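Allotment diary keepers wanted in Clesa

Do you grow anything you can eat? We'd love to hear from you! The Moynihan growing project is looking for 14 people to keep a weekly diary of what they sow, pick and lose to slugs, from March to October. Beginners are very welcome - so are window boxes.
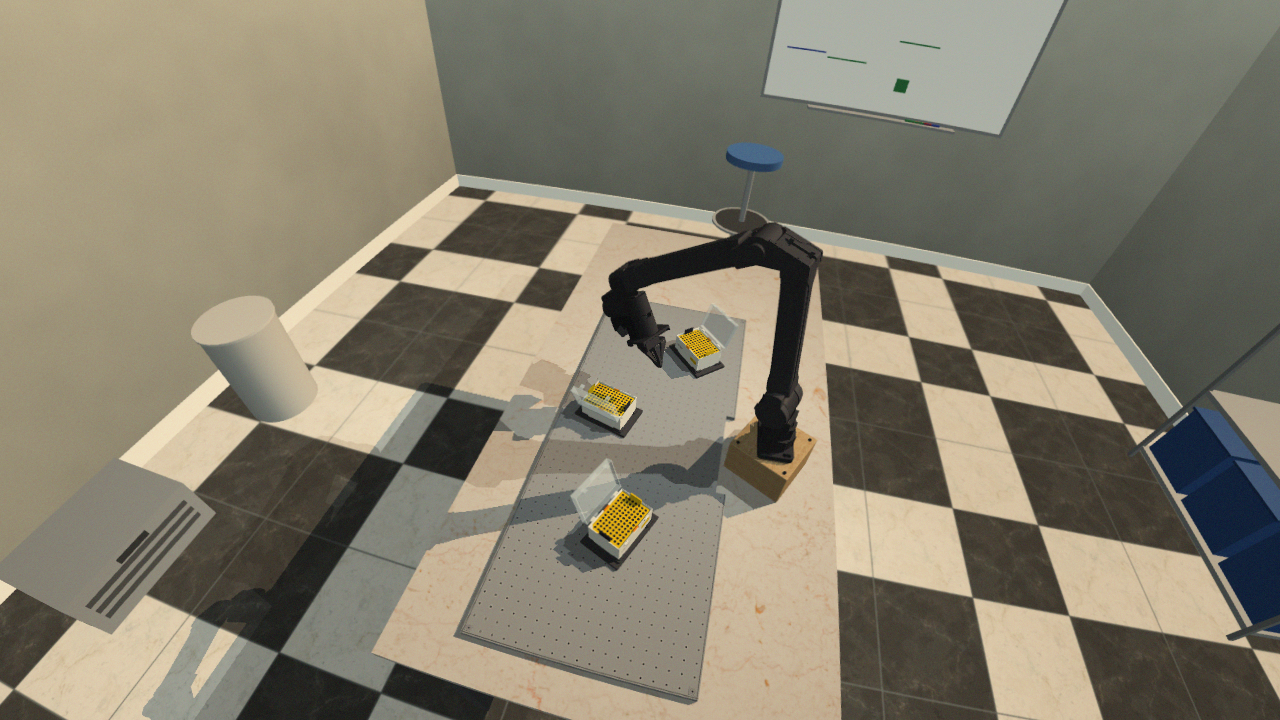
What you'll do

Write a few lines every Wednesday and come to 4 evening meet-ups, with soup. We'll print the best bits in a little book for local schools.

To join in, send a note to Cillian Egan at the Moynihan office.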